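Betreff: Re: Können Maschinen inzwischen Bäder putzen?

Von: Apinya Kaewsai
Datum: 4. April 2024

Hallo zusammen,

zu der Frage von gestern:

> Wir haben im Haus Etance 30 Zimmer und immer zu wenig Leute.
> Der Vertreter von Badawi sagt, in 2 Jahren putzt das Gerät
> auch die Toiletten. Die Böden macht der Vovo ja jetzt schon.
> Kann man damit planen?

Ich würde es nicht tun. Der Vovo läuft bei uns im Bukent seit Oktober auf den Fluren und macht das ordentlich. Er hat in dieser Zeit über 385 Stunden gefahren, drei Mal mussten wir den Service holen. Ein Flur ist aber eine ebene Fläche. In der Toilette geht es um Kanten, Scharniere und Stellen, die man nur von der Seite erreicht.

Was bisher fehlt:

1. Kraft nach Gefühl. Kalk braucht Druck, der Sitz verträgt davon wenig. Unsere Leute merken den Unterschied in der Hand, ein Greifer mit zwei Backen merkt ihn kaum.

2. Das Tuch. Es knüllt sich zusammen, rutscht und muss neu gefaltet werden. Am Scharnier hinter dem hochgeklappten Sitz kommt man mit einem gebündelten Tuch zwar heran, die Führung macht dort aber weiterhin ein Mensch, der die Greifer in den Händen hält. 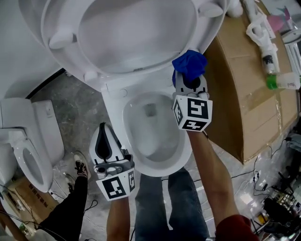 3. Hygiene. Das Tuch aus der Toilette darf nicht ans Waschbecken. Dafür müsste die Maschine wechseln, ablegen und sich selbst reinigen. Dazu habe ich vom Hersteller noch keine brauchbare Auskunft – nur den Hinweis auf ein späteres Update.

Für die Böden könnt ihr das Gerät einplanen, für die Bäder weiter Personal. Die Wartungsliste vom Vovo schicke ich auf Anfrage gern herum.

Gruß
Apinya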